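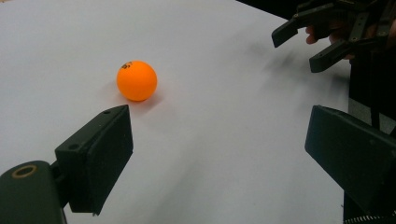
Simska tabletop etching press

Category: Studio Equipment > Presses > Intaglio

Small press for etching, drypoint, collagraph, a bit of linocut if you're careful. Sits on a sturdy bench. Geared, hand cranked, no motor. Built by Simska, sold and set up by us at Dimitriou, with Tedaden felts in the box.

We've had the shop one running since before the current bed design and it has done 3,000 impressions by Periklis's tally in the back of the ledger. Bearings still the original ones. He re-greased it once, maybe should have done it sooner.

Who buys it

People coming off a course who've lost their access to a big press. Teachers. A few bookplate makers. If you are editioning large plates every week get the floor model, you'll be fighting the bed length on this one. Small plates, ex libris size up to a decent portrait plate, it's very happy.

Also fine for proofing. Lambros Papadakis has one next to his acid sink and pulls all his states on it, then takes the plate to the floor press for the edition. Says the proofs come out a touch lighter than the final, so he allows for that. Could be his felts, they're old.

What's in the box

Press frame, side plates already joined
Rollers (2), top one ground and polished, leave the paper sleeve on until you're done assembling
Bed, steel, with end stops
Crank handle and the star wheel, pick one
Tedaden wool felts (2): one catcher, one cushion
Pressure screws with dial plates
Hex key, grease, bench bolts
Printed manual, Greek and English. The English is a bit odd in the section on gears, ring us.

Not in the box: ink, paper, tissue, a bench. Bolts are for a wooden benchtop. Steel bench, you need different ones, ask.

Pressure

Both sides have their own screw. Dials are marked but the marks are only relative, they don't mean anything from one press to the next. Write your settings down with the plate thickness next to them. Zinc, copper and card plates all want somthing different and you will not remember.

Starting point: felts in, plate on the bed, damp paper over, turn down both screws until you feel the rollers bite, then a bit more. Even on both sides. Pull a proof. If the plate mark is crisp along one edge and soft along the other, you've got more pressure on the crisp side. Back it off first before you tighten anything, saves cranking the whole thing down until it's stiff.

Don't roll onto the plate edge with a square bevel. File your bevels. We get felts back with a slice in them and it's always this. Not covered.

Felts

Order from the roller down: cushion, catcher, paper. Catcher takes up the size and the damp from the paper so it goes hard first. Wash it in lukewarm water, no wringing, dry flat. Cushion hardly ever needs washing. Take both out from under the roller at night and let the pressure off, or you'll get a ridge pressed in and it prints as a band across every plate after.

Tedaden changed the weave last January, the newer catcher is denser. Fine lines come up better, deep aquatint maybe slightly less. Efthymia Christodoulou prefers the old one for her soft grounds and bought what we had left, so no more of those, sorry. 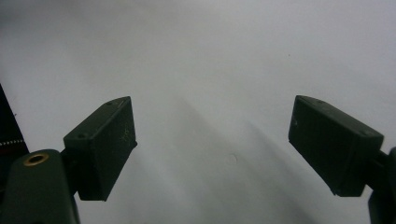
Ink

Any decent oil-based etching ink works. We stock Ekik because it wipes easy and doesn't go tacky in a warm room. The black is a little blue straight out of the can. If you want it warmer add a bit of their burnt umber, tiny bit. The sepia is nice on cream paper, thin on white.

Water-washable inks are OK too. Wipe slower, dry quicker on the plate, you'll want to have the paper ready before you start wiping. They can stain the catcher felt. Newsprint sheet over the back of the print sorts it.

If the ink is stiff, warm the plate, don't drown it in oil. Too much oil gives you that yellow halo on the back of the paper a few months down the line. Seen it on good prints, very sad.

Assembly

Two people for lifting the frame. Really. The box has handles but the frame doesn't.

Bench level first. Frame on, bolts in finger-tight, slide the bed through by hand to see that it runs free, then tighten. Rollers are set at the workshop, leave the set screws alone. Handle goes on last. Wipe the bed with a dry rag, there's a film of oil on it from transport and it will find your paper.

Leave room both ends for the bed to travel. People forget this and put it against a wall, then can't run a long plate through. Measure with the bed fully out each side.

Local delivery we'll set it up for you, Despina does these runs, mornings mostly. Outside the city it comes on a pallet, curbside. Check the crate before you sign. Write down any damage on the driver's sheet even if you're in a rush.

Care

Grease on the gears now and then, more if the room is damp. Nothing on the roller surface except a light wipe of oil if you're leaving it over the summer. Rust on the bottom roller won't print through but it will mark the underside of the bed, and then the bed slips.

Keep ferric away from it. Fumes as well as drips. If your etching bath is in the same room, lid on the bath.

No cutting card on the bed. Scratches in the bed show up as faint lines in big open areas, plate tone especially.

Questions we get

Can I print relief on it? Yes, shallow blocks, with runners either side the same height as the block. Take out the cushion felt and use a sheet of firm card instead. Thick wood blocks, no, the opening isn't high enough.

Does it take photopolymer plates? Yes. Less pressure than you'd think.

Chine collé? Works well. Paste on the back of the thin paper, light spray, through in one go. Don't stop the crank halfway.

Star wheel or handle? Wheel is smoother, handle is quicker and takes less room. Polyxeni Sarantis teaches on hers with the wheel as the kids can't get knuckles caught between it and the bench. For one person in a small studio I'd say handle.

Is it noisy? Bit of a tick from the gears. Neighbors won't hear it.

Can I try one? Yes, bring a plate and your own paper. Soak the paper before you come, our tray is tiny. Call ahead, if Periklis Zervas is printing an edition the shop press is tied up all day and he won't move his plates.

Do you buy back used ones? Sometimes. Depends on the top roller. Send us a photo of it in raking light, plus the gear side.

Warranty

Frame, rollers and gears, 2 years from delivery. Felts no, handle grip no. Damage from moving the press with the bed still in, no. Take the bed out before you move it. Keep the reciept, or at least the number on the plate under the crank side, we can look it up from that.

Spares are all in stock except the dial plates, waiting on Simska for those. Existing orders go first.

Ordering

Order by phone or at the counter. Deposit holds one, balance before it ships. Schools can pay on invoice, send the purchase order to Despina Sotiropoulos with the delivery address and the name of someone who'll be there to open a door. Ground floor or elevator, tell us which. If it's stairs tell us that too, don't let us find out.

Related items

Simska floor etching press
Tedaden catcher felt, cut to size
Tedaden cushion felt, cut to size
Ekik etching ink, black, sepia, burnt umber
Tarlatan, by the yard
Plate bevel file
Dampening tray, large

Last updated: January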